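Wrist view vs. head view for grasp success prediction
Posted in: Manipulation / Results

malsha_t
We finished the February comparison, wrist camera only against head camera only. Same policy code, 3,000 training episodes each. Wrist won by 9 points on flat items, cards especially, and the advisor is now insufferable about thumbs.

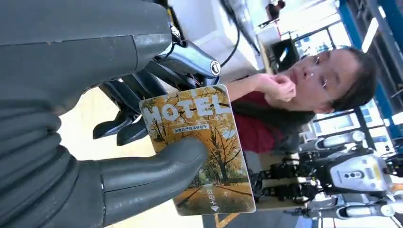
Re: which split

kdlemieux
Nine points on which split? If your test cards were in training, congratulations on inventing memory.

malsha_t
Held-out cards. Rajitha picked them and wouldn't tell me which. What I don't trust is the idle segments, where the hand is near the floor and the predictor still reports 0.8 confidence in a grasp. Of what, carpet?
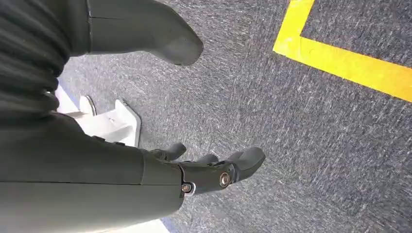
Hand over carpet, yellow tape off to one side.

tirta_s
We saw the same on Tusora. Drop the idle segments and retrain.

kdlemieux
Disagree. Drop them and it never learns what nothing looks like. Label them as negatives and suffer like the rest of us.

malsha_t
Labeling is 17 hours of Nimal's life. He has seen the tape line more than his family. 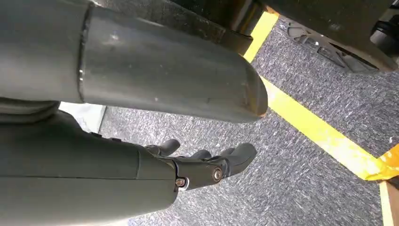

Does the wrist view need its own normalization stats?
Compute them per camera. Pooled stats cost us 2 points before anyone noticed.

tirta_s
Fine, but I still say your gap shrinks once the arm is raised. Half of what the wrist sees up there is ceiling lights.
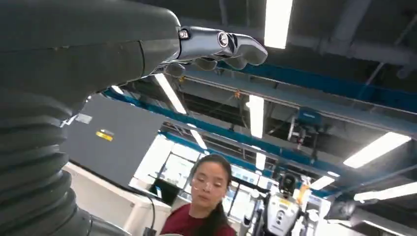 Re: raised arm

malsha_t
It shrinks. It doesn't vanish. Table goes up Monday.

kdlemieux
With error bars?

malsha_t
With one error bar. We share it.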